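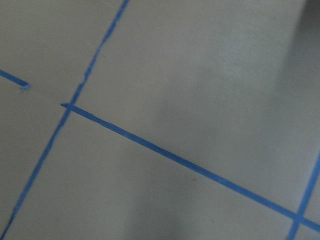
*Figure 4.1. Blue tape lines on the work surface, seen from close by. Two of the strips cross at the upper left.*

# Chapter 4: Marking and Checking the Work Area

In the first three chapters we assembled the cell and gave power to it. Now we must tell the robot where its work area is. At Lemwood, where this course is taught, the area is divided into large squares with blue painter's tape. The tape does not guide the robot. It helps the person who stands beside it, because with the lines one can say "the second square to the left" and everyone understands the same place.

Tape is cheap and easy to change, but it needs care. The ends tear, the edges lift, and a strip that was straight in January may be wavy in May. Fathima Biswas, who wrote the first maintenance sheet for the Flekum cell, asks her students to look at every line before they touch the controller. A gap in a line is permitted if both parts still point in the same direction. A loose end is not permitted, for the finger tips can catch it.
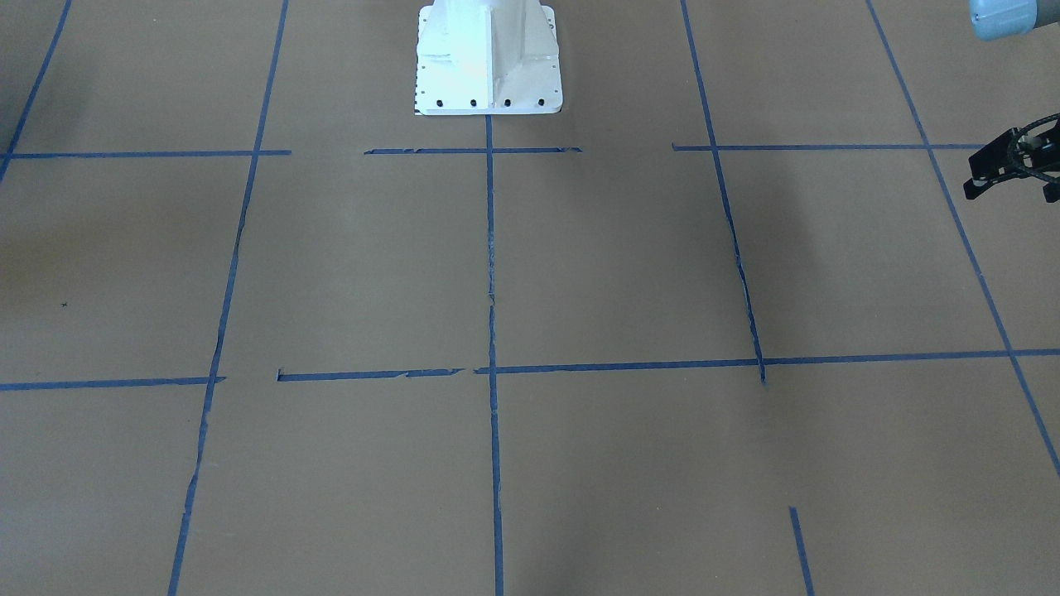

Always begin at the pedestal. Check first that the bolts of the flange are tight, and only after this measure the lines. If the base has moved, even a little, all later measurements will be wrong. In our exercises the nominal side of a square is 359 mm, and the arm stays at least 70 mm above the surface while you inspect. Keep the gripper open and empty, and move it to the side so that you can see the squares in front of the base.

Replace a strip when its damaged part is longer than 56 mm. Do not put new tape over old tape, as the double thickness disturbs the height check in Section 4.3.

**Before you continue, you will need:**

- a steel ruler of 600 mm
- a fresh roll of tape
- the maintenance sheet from Appendix B

Section 4.1 starts with the bolts.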